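Home | Forums | Kitchen and Home | Cleaning and Repair | New Posts | Log In

Scratched gray metal bin with two compartments, clean it or leave it?
Posted in: Cleaning and Repair > Metal, Sinks and Tubs

analyn_e
Hello everybody, I am new in this forum and English is my second language, so please excuse my mistakes. I have a big metal bin which came to me from my aunt Felicidad. It has a wall inside that makes two parts, one narrow and one large. I would like to use it in the kitchen for vegetables and small things that have no place in the drawers.

The problem is the condition. The bottom of the large part is worn, with brown and silver stains like clouds. The wall between the parts has many thin dark scratches, and lower down it is rubbed gray. I washed it two times with dish soap and a soft sponge and the stains did not change at all.
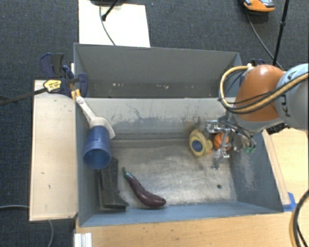

The bin on my table, with the eggplant and the blue cup in the large part.

My questions are two. First, can I remove the brown stains without making more scratches? Second, is it safe to put vegetables directly on this metal? I paid nothing for the bin, so I don't want to spend a lot on products.

donal_noonan
Welcome, Analyn. Your English is fine.
Start with baking soda and a little water, made into a paste. Leave it for a while, then rub with a cloth, always in the same direction as the lines in the metal. No steel wool. The scratches will stay whatever you do, so I would make peace with them.

T_Cruzado
I don't agree about the baking soda. If it is aluminum, it can go darker if the paste stays too long. I ruined a roasting tray this way in March. White vinegar with water, short time, rinse well, dry with a towel. Analyn, does a magnet stick to it?

analyn_e
Thank you both. I tried with a magnet from the refrigerator and it holds, but weakly. I don't know if this means something, because the magnet is also weak.

T_Cruzado
If it holds, it is not aluminum. Then it is steel of some kind and Donal's paste is OK. I take back half of what I wrote.

donal_noonan
Only half?

T_Cruzado
The other half is for the rinsing. People never rinse enough.

angelica.b
I would be more careful with the food question than with the stains. With old metal you cannot know what was kept in it before, maybe paint or motor oil. Put a liner inside. I use the Ollow mats, which you can cut with scissors, and they go in the sink to wash. A clean kitchen towel does the same work.
Also, eggplant doesn't like to be stored under other things. The skin gets marks and goes soft there. Mine stays alone in a bowl and I eat it in a few days.

analyn_e
Angelica, my aunt says it was used only for laundry pegs and later for toys, never for oil. But I understand your point and I will use a towel. The eggplant will go in a bowl.

samonte38
A different opinion: why clean it? Brown stains on the bottom, under a towel, who will see them? Wash it, dry it, use it. I have a tub in the garage with much worse and it holds my onions for years.

donal_noonan
Because brown can be rust, and rust continues. Analyn, rub a stain with a white paper towel. If the paper comes out orange, treat it now. If it stays clean, samonte38 has a point.

analyn_e
I made the test on three stains in the large part. The paper was a little gray but not orange. So I think it is not rust, or not active rust. I will do the baking soda one time, rinse very much (for Teodoro), and after that I will stop.
One more thing. The right side wall has a whitish place, as if something scraped it. Can I paint over this?

angelica.b
Please no paint inside if vegetables go there. It will come off in small pieces.

T_Cruzado
Agree with Angelica. Leave the whitish place alone.

samonte38
And put the towel higher on that side. Solved.

Last updated: Sun 17 November
Tags: metal bin, stains, vegetable storage, baking soda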